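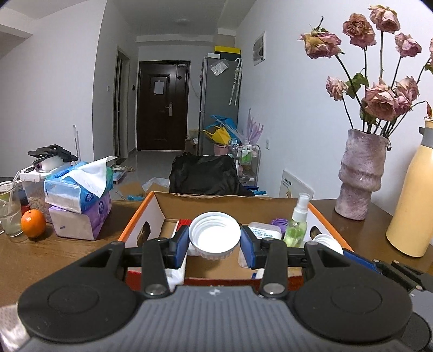 I've been using the Takier, the small medicine cooler from Merkumura, since November, and I've now had it through a winter, a spring and a pretty nasty heat wave, so I feel ready to say something useful. It's meant for people who have to move vaccines, insulin or other injectables from one place to another without cooking or freezing them. Plenty of supplies don't care where they live. A cardboard box with a handhold, a spray bottle of something green in it, a couple of loose white caps, maybe a purple lid - all fine on a shelf at room temperature. A flu shot is a lot fussier, and the fridge range printed on the leaflet is no joke if you've ever had to throw away a whole tray.

I work at a little rural clinic and we do home visits for older patients, mostly flu and shingles shots in the fall and whatever people missed the rest of the year. Before this we had a hard blue picnic cooler with gel packs and a thermometer taped inside the lid (don't laugh, it got us through years of this). The trouble was always the gel packs. Straight out of the freezer they're too cold, and a vial leaning against one can freeze in no time. So you had to let them sit and sweat on the counter first, and on a busy morning somebody always forgot.

The Takier does away with that. It has a battery and a little compressor, and the inner tray is held off the walls by a plastic rack so nothing touches the cold side. You plug it in the night before, load it in the morning and go. Our longest round is 30 miles each way on bad roads and I've never come back with less than half a charge. The display on the lid is big and readable, even in sunlight, and it keeps the high and low for the trip. I love that part! I used to write temperatures on the back of my hand.

Now the gripes. It's heavy. My coworker Nadine Najjar is a good bit shorter than me and she hates the shoulder strap, which sits too long even on the tightest hole. We swapped it for one off an old camera bag. The fan is also louder than I'd like, especially in a quiet living room with a patient who is already nervous about the needle. And the alarm! It beeps if the lid is open longer than it wants, and you can turn it down but you can't turn it off. I get why, but still.

The log is a mixed bag. You can pull the readings onto a computer with a cable and they come out as a plain spreadsheet, great. There's also an app, Shboul, that is supposed to do it over the air, and I gave up on it after 2 tries. It kept asking me to pair a cooler it was already paired with. Rania Chidiac over at our sister clinic says hers works fine on a newer phone, so maybe it's me.

Price: we paid 719 dollars for the small one. The bigger model is 1239 and I can't see who needs it unless you're doing school days. There's a cheaper cooler from Plasell that we borrowed for a week, and it held temperature okay, but the lid latch felt flimsy and there was no trip record at all, only the current reading. For a family keeping one person's insulin cold on vacation I'd go with the Plasell and save the money. For a clinic that has to show its readings to somebody, get the Takier.

Update 26/07/2025: the hinge cover cracked. Customer service mailed a new one without asking for a receipt, and it snapped on with no tools. Still using the cable for the log.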